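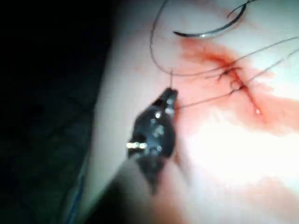 Before you print on the Dravari blank cards, set your printer to the correct stock and size. The cards come flat, scored down the middle, with a gloss coat on the outside and an uncoated inside. A gloss face throws light back much as a shiny black tool does, in small bright dots, so check your proof under a shaded lamp. Strong direct light will wash out pale tints and make them look white.

## 4. Printing the inside verse

You will need the Dravari template, one sheet of plain paper cut to the size of an open card, and a printer with a rear feed. Front trays that turn the sheet over will crack the score.

1. Open the template and choose **Folded card, inside right**.
2. Type your verse or paste it in. Keep it to 8 lines or fewer. Longer verses run into the lower margin.
3. Set the paper type to **Matt card**, even though the outside is gloss. The setting applies to the side being printed.
4. Set the margins to 8 mm on all sides.
5. Print once on the plain paper. Hold it against an open card and check that the verse sits to the right of the score.
6. Load the cards in the rear feed, uncoated side towards you, with the score running across the feed. Load no more than 4 at a time.
7. Print, then lay the cards out singly. Leave them for 40 minutes before folding.

**Note:** Cards from the Stanau range are slightly narrower. Choose the Stanau template from the same menu and repeat the plain paper test.

**Caution:** Do not print on the gloss side with an inkjet printer. The ink will not dry and will mark the rollers. Laser printing on either side is not advised.

## 5. Folding and adding the cord

The Ostitz set includes a thin cord for tying round the fold.

1. Fold each card along the score with the verse on the inside. Press with a bone folder or the back of a spoon, through a piece of scrap paper.
2. Cut the cord to twice the height of the card, plus enough for a bow.
3. Pass the cord round the fold and tie it at the top on the outside. Pull it snug but do not let it dent the edge.
4. Trim the ends and put the card in its envelope, fold first.

## 6. Storage and reordering

Keep unused cards flat in their box, away from radiators. Envelopes should be stored separately in damp rooms, as the gum can stick.

Kárason envelopes fit both ranges and are sold in boxes of 1000. Quote the code on the end of your card box when you order.

Guide revised 2024-08-22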